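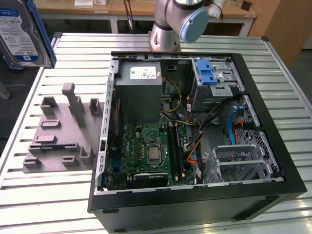
Desktop tower with the side panel off.

We use cookies to remember your favorite club and count page visits. Accept | Manage settings

About Zimatside

Hi, and welcome! I started Zimatside because I couldn't find out whether my own team had signed a goalkeeper. I support Utetti, and if you've never heard of Utetti, that was pretty much the problem. The big sites will give you nine stories a day on one winger's agent having lunch, but go down a few divisions and a whole back line can change over the summer without a word written anywhere. I found out about our new keeper when he ran out for warmups.

So I made a page. It was a list, really, of who had come in and who had gone out, and I put it up on a Wednesday night and sent the link to a few people I stood with at games. By the weekend I had messages from Stestemach fans asking why their club wasn't on it (and two of them pointing out I'd spelled it wrong, fair enough). I added them. Then Zúñiga. Then it sort of got away from me.

These days I follow 34 clubs, all of them in the lower leagues and most of them playing in grounds where you can hear the coach swear. Last season the site logged 300 moves, counting loans, releases and the odd retirement that lasted until August. I still write every entry myself, usually with a game on in the other room.

How I work

I don't print a rumor until I've heard it from two people who don't know each other, or from the club. That makes me slow sometimes, and yes, I got beaten to the Stestemach striker story by six hours and I'm still a bit sore about it! But I'd like you to be able to trust the list. When I get something wrong I leave the old line up with the correction next to it, so you can see what I said and when.

I don't guess at fees either. Most of the deals at this level don't have one, and the ones that do are usually paid in installments, or once, memorably, in training bibs and a set of portable goals.

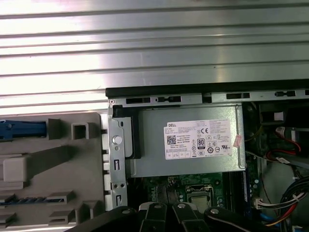
Metal rail along the edge of an open chassis.

The newsletter goes out every Friday in season and I've sent 116 of them so far. It's free. There are a couple of small ads on the site, which cover the hosting and some of my gas money for away games. No club pays to be listed, and no agent does either, although a few have asked.

Want your club added? Send me a note with the squad list if you have one. November is a good time, when the window's shut and I can catch up on email. And if you see me at Utetti, I'm behind the far goal, come say hi!

More from Zimatside
Utetti: ins and outs so far
Stestemach still short at left back
Zúñiga's loan players, club by club
How trial periods work in the lower leagues
Send in a tip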